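Gurnix Planner – motion planning and cell mapping for two-arm work

Gurnix is the planning package we sell for pairs of arms that have to share one work area without getting in each other's way. It began as a script Lindiwe Rampersad wrote to save herself an afternoon of hand-set waypoints, and it has grown a good deal since then, though we like to think it's still just as easy to get along with.

You start by giving Gurnix a surface to think about. Plain blue painter's tape is all we use in our own shop, and the lines don't have to be perfect. The mapper fits each one through rips and wrinkles, so please don't throw out a good grid on account of a ragged strip!

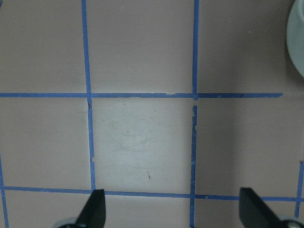

Sharing the space

Once the cells are mapped, you tell the planner which arm may enter which cell, and when. It keeps a reservation for every move, so one gripper can go down into a glass pot while the other arm stays clear of the same airspace. Rims and handles get their own keep-out margin (5 mm unless you change it), and cables can be given a little extra room too – we learned that one the slow way. 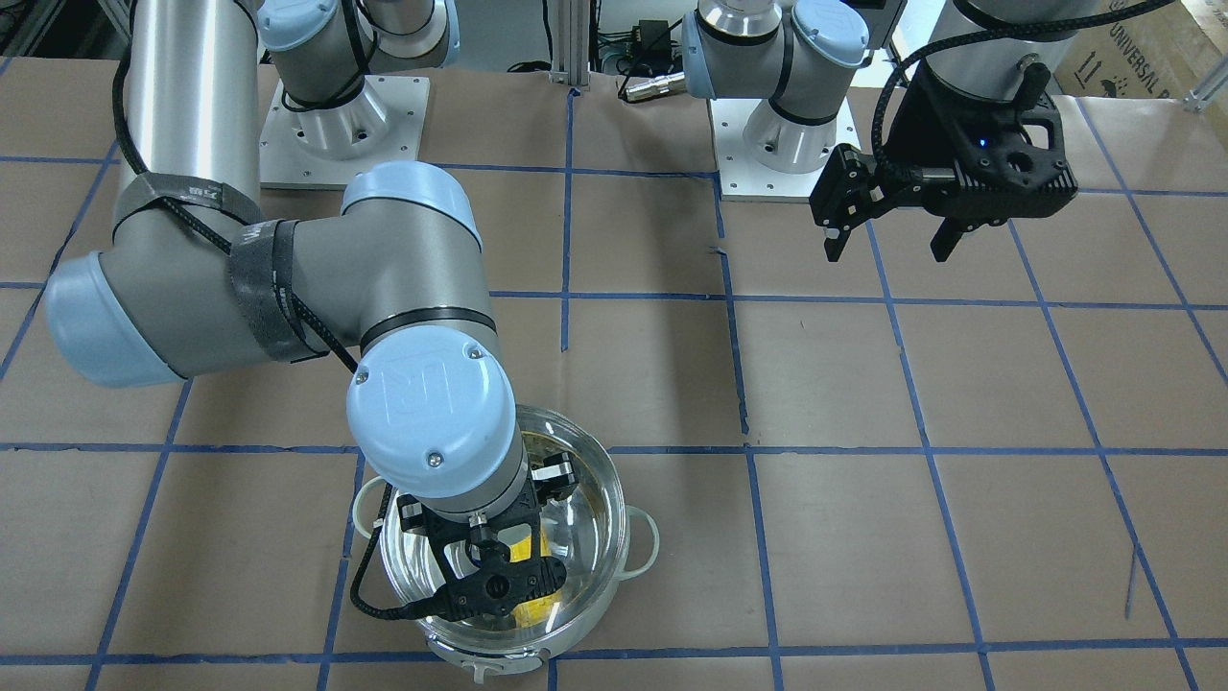 Reading time: 2 minutes

What comes with it

The license covers 2 arms on one controller and includes the cell mapper, the planner and Flara, our replay viewer, where you can step back through a run and see why a move was held up. Version 17 is the current release. The price is $490 per workstation, and updates are free for the first year.

If you're not sure it will suit your setup, write to Cameron Whitcombe and tell him what you're trying to do. He's happy to go through it with you, and he'll say so if it's a poor fit.

We use cookies to remember your settings. Accept | Manage

Contact | © Mavineo | Back to top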